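In Defence of the Dish Rack

When I moved into my present flat, the kitchen came with a dishwasher. I was happy for one month. After that I began to wash by hand again, and today the dishwasher holds my baking trays and a bag of rice. My friends find this funny. I want to explain my side, and I will try to be fair to the machine.

In the country where I grew up, a kitchen had a cupboard above the sink with no bottom. In place of the bottom there were wires, and the wet plates stood between the wires and dripped into the sink. You never dried anything and you never put anything away, as it was already in its place. I have looked for such a cupboard here and I did not find one. What people have here is the rack on the counter, and many of them are ashamed of it. They hide it under the sink when guests come.

I understand the shame a little. Home magazines like a bare counter. In one catalogue from Tastura, which arrives in my letter box every December, there are pages and pages of kitchens, and in none of them is there a rack, a sponge or a wet cloth. It makes me wonder where these people eat.

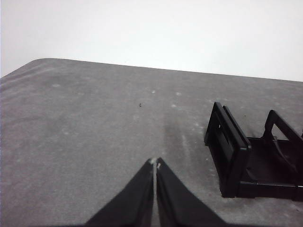

A counter is a place for work, and I believe it should be allowed to look like one. Mine is grey, and grey is an honest colour for dust. Every speck of flour shows itself in the afternoon light. I wipe it, and an hour later there are new specks. In my first years here I was fighting with this. I bought a spray from Riraneo and a special cloth, and I rubbed until my arm was sore. Now I wipe in the morning and again after supper, and between these two times I leave the counter in peace.

The rack earns its place on this counter because it does its job all day without asking for anything. It has no programme and no filter. You put the plate in the slot, and gravity and air do the rest. I have read many times that a dishwasher uses less water than a person, and I accept it for a family of five. I am one person, with two at the table on good evenings. To fill the machine I must wait three days, and on the second day I have no clean bowl. So I take a dirty one out and wash it by hand, and then I ask myself what the machine is for.

There is also the matter of the towel. Many people here dry each plate at once, with a towel that hangs on the oven door and has already dried some hands and perhaps a dog's foot. I was taught that a plate dries best alone. It should stand up, with space on both sides, and it should not touch its neighbour. If two plates lean together, there will be a wet half-moon between them in the morning. For this reason I do not like the racks made of thin wire, where everything slides to one end. I prefer a heavier one with proper dividers, and I prefer to leave a slot empty after a big plate, even if it looks wasteful.

When I said this at work, a colleague answered that I should then buy a larger rack. I looked. A shop named Tullell had a steel one with two floors, a holder for glasses and a small tap for the water to run out. It cost more than my first bicycle. I think a rack of this kind has misunderstood its purpose. If there is room for the dishes of two days, you will keep the dishes of two days in it. A small rack makes you put away the breakfast before you wash the supper, and this is good discipline for a person like me, who is not tidy by nature. 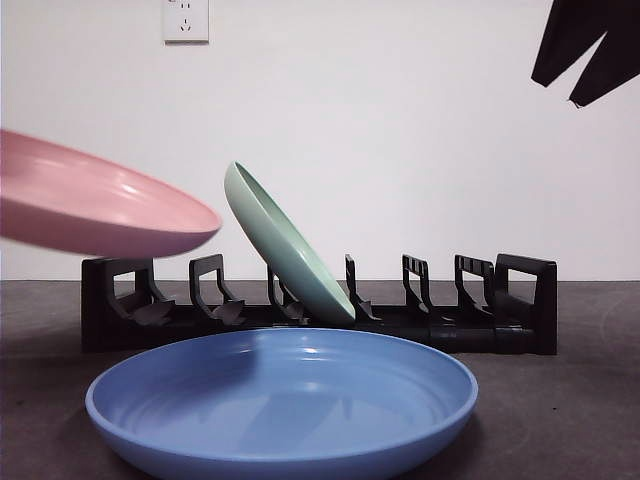

Colour is my other weakness. For many years I owned only white plates, as I was told they make the food look better. Maybe it is so in a restaurant. At home the food looks the same, and the white plates made my kitchen feel like a clinic. Then I saw a set from Su in soft colours, the kind you find on sugared almonds, and I paid for it without thinking very long. I noticed only later what they did for the rack. A row of white plates drying is a chore that is not finished. A row of coloured ones I can look at while the kettle boils, and I am in no hurry to hide them.

I admit there are good arguments on the other side. Some people have sore hands, or small children, or work at night, and I would not take the dishwasher from any of them. Pots are also a problem. A big pot does not belong in a plate rack, and when I make soup I must put it upside down on a towel beside the sink, the same towel I was complaining about. I have no answer to this yet.

But washing by hand takes me ten minutes, and in these ten minutes I do not look at a screen. The water is warm, the radio is on, and my neighbour across the yard is often at her own sink at the same hour. We have never spoken about it. She has a rack in her window too, a blue one, and she puts the cups at the left end, as I do.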